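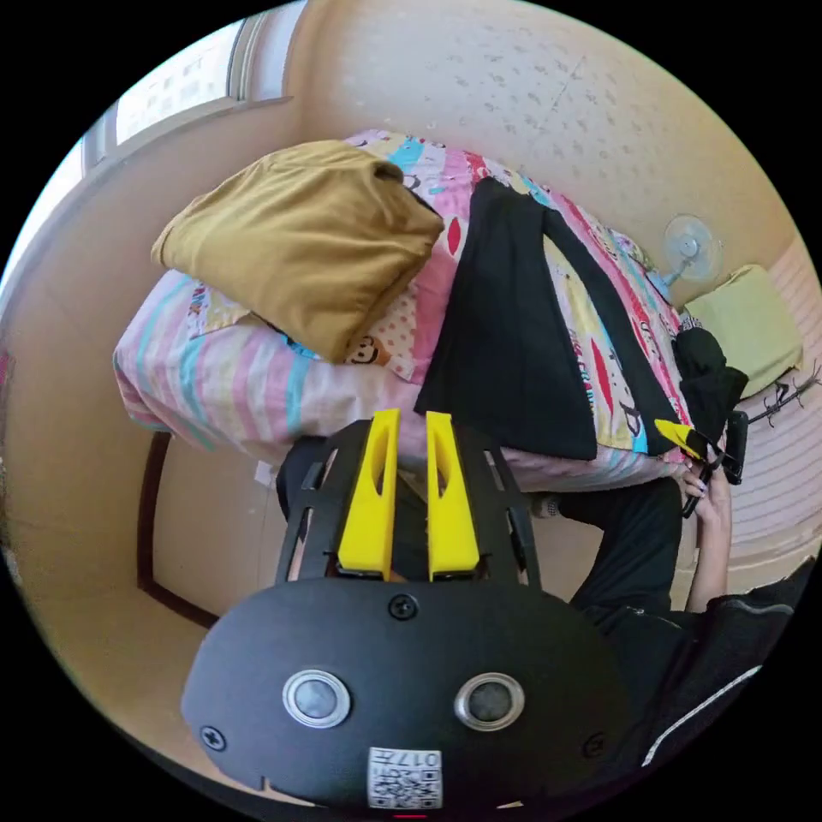
Moving the blog off the old theme

11/11/2022

I finally moved this site to a new theme. The old one was called Morris and I had been using it since I first set up the blog. It stopped getting updates a while ago, and after the last WordPress release the comment form started showing up twice on every post. I put up with that for a few weeks and then went looking for something else.

I had three requirements. The text had to be readable on a phone without zooming, the menu had to work without JavaScript, and I didn't want to pay a yearly fee. I tried Asteck first. It looks good in the demo, but the free version puts a banner in the dashboard that comes back every time you log in, and you can't change the link color unless you buy the upgrade. I deleted it the same evening.

Next was Firkent. I liked this one more than I expected to. The type is large and the spacing is sensible. The trouble was the home page, which only shows excerpts. There is a setting for full posts, but when I switched it on, the older posts lost their paragraph breaks. I wrote to the developer, Ieuan Kneath, and he answered the next morning. He said it was a known problem with posts written in the classic editor and that a fix was planned. He was polite about it, but I have a lot of posts from the classic editor and didn't want to wait.

So I ended up with Lutar. It is a plain theme with one column and a footer. There are 4 color schemes and I picked the gray one. Installing it took a couple of minutes. Cleaning up afterward took most of a weekend.

Most of the cleanup was widgets. Morris had a sidebar and Lutar doesn't, so WordPress moved everything into the inactive area. I put the search box and the archive list in the footer and dropped the rest. The tag cloud is gone. If you used it, the tags are still at the bottom of each post.

I also went through the plugins while I was in there. I had 28 installed, and 11 of them were switched off. Some I couldn't remember adding. I removed everything inactive, plus the slider and the plugin that made the separate mobile version of the site. Lutar adjusts to the screen size by itself, and having both running gave me a blank page on my phone.

Two things to know if you are making the same switch. Lutar uses its own image sizes, so you need to regenerate your thumbnails or the featured images will look blurry. And any custom CSS you saved in the Customizer belongs to the old theme. Copy it into a text file before you activate the new one. It isn't deleted, but you have to switch back to see it, and I did that more than once.

There are still a few loose ends. The 13 posts from the June series have tables that are too wide for a phone, so they scroll sideways. Footnote links jump to the right place but the header covers the first line. I'll get to both.

If you find a broken page, please leave a comment with the address and say what browser you use. The form only appears once now.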